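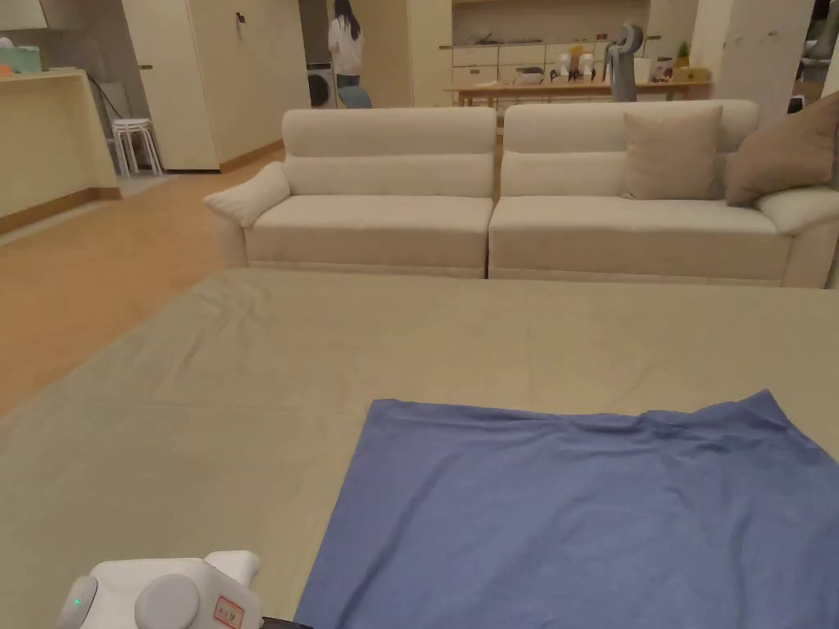
3.2 Folding surface and starting state

Household folding is usually studied at a table, although many people fold laundry on the floor of the living room, close to where they sit. Floor folding changes the task in two respects. The surface is soft and shifts under the cloth, and the folder reaches downward and forward, so that the far edge of a large item is handled at the limit of reach.

Figure 2. Floor condition. A rectangular blue cloth lies mostly flat on a khaki-beige fabric mat, with creases along its upper edge and one corner raised into a small peak. A cream sectional sofa stands beyond the mat.

We recorded 141 folding trials in homes taking part in the Carulora study, of which 61 used a fabric mat as the working surface. Starting states were coded on the Skiltik scale, which separates creases inside the cloth from disturbances at its border. A raised corner, as in Figure 2, is coded as a border disturbance even when the rest of the cloth is close to flat. Wrinkles in the mat were coded separately — they can pass through a thin cloth and be mistaken for creases in the cloth itself.

Mat color was recorded along with cloth color. Coders found the outline of a blue cloth on beige fabric easy to trace, while pale towels on the same kind of mat were often returned for a second coding. Trials in which the cloth hung over the edge of the mat were kept in the sample but left out of the alignment measure.

The first fold was treated as complete when both leading corners had been released. Smoothing before that point was counted as preparation, and smoothing after it as correction. Pauses longer than 4 seconds were removed from the timing data.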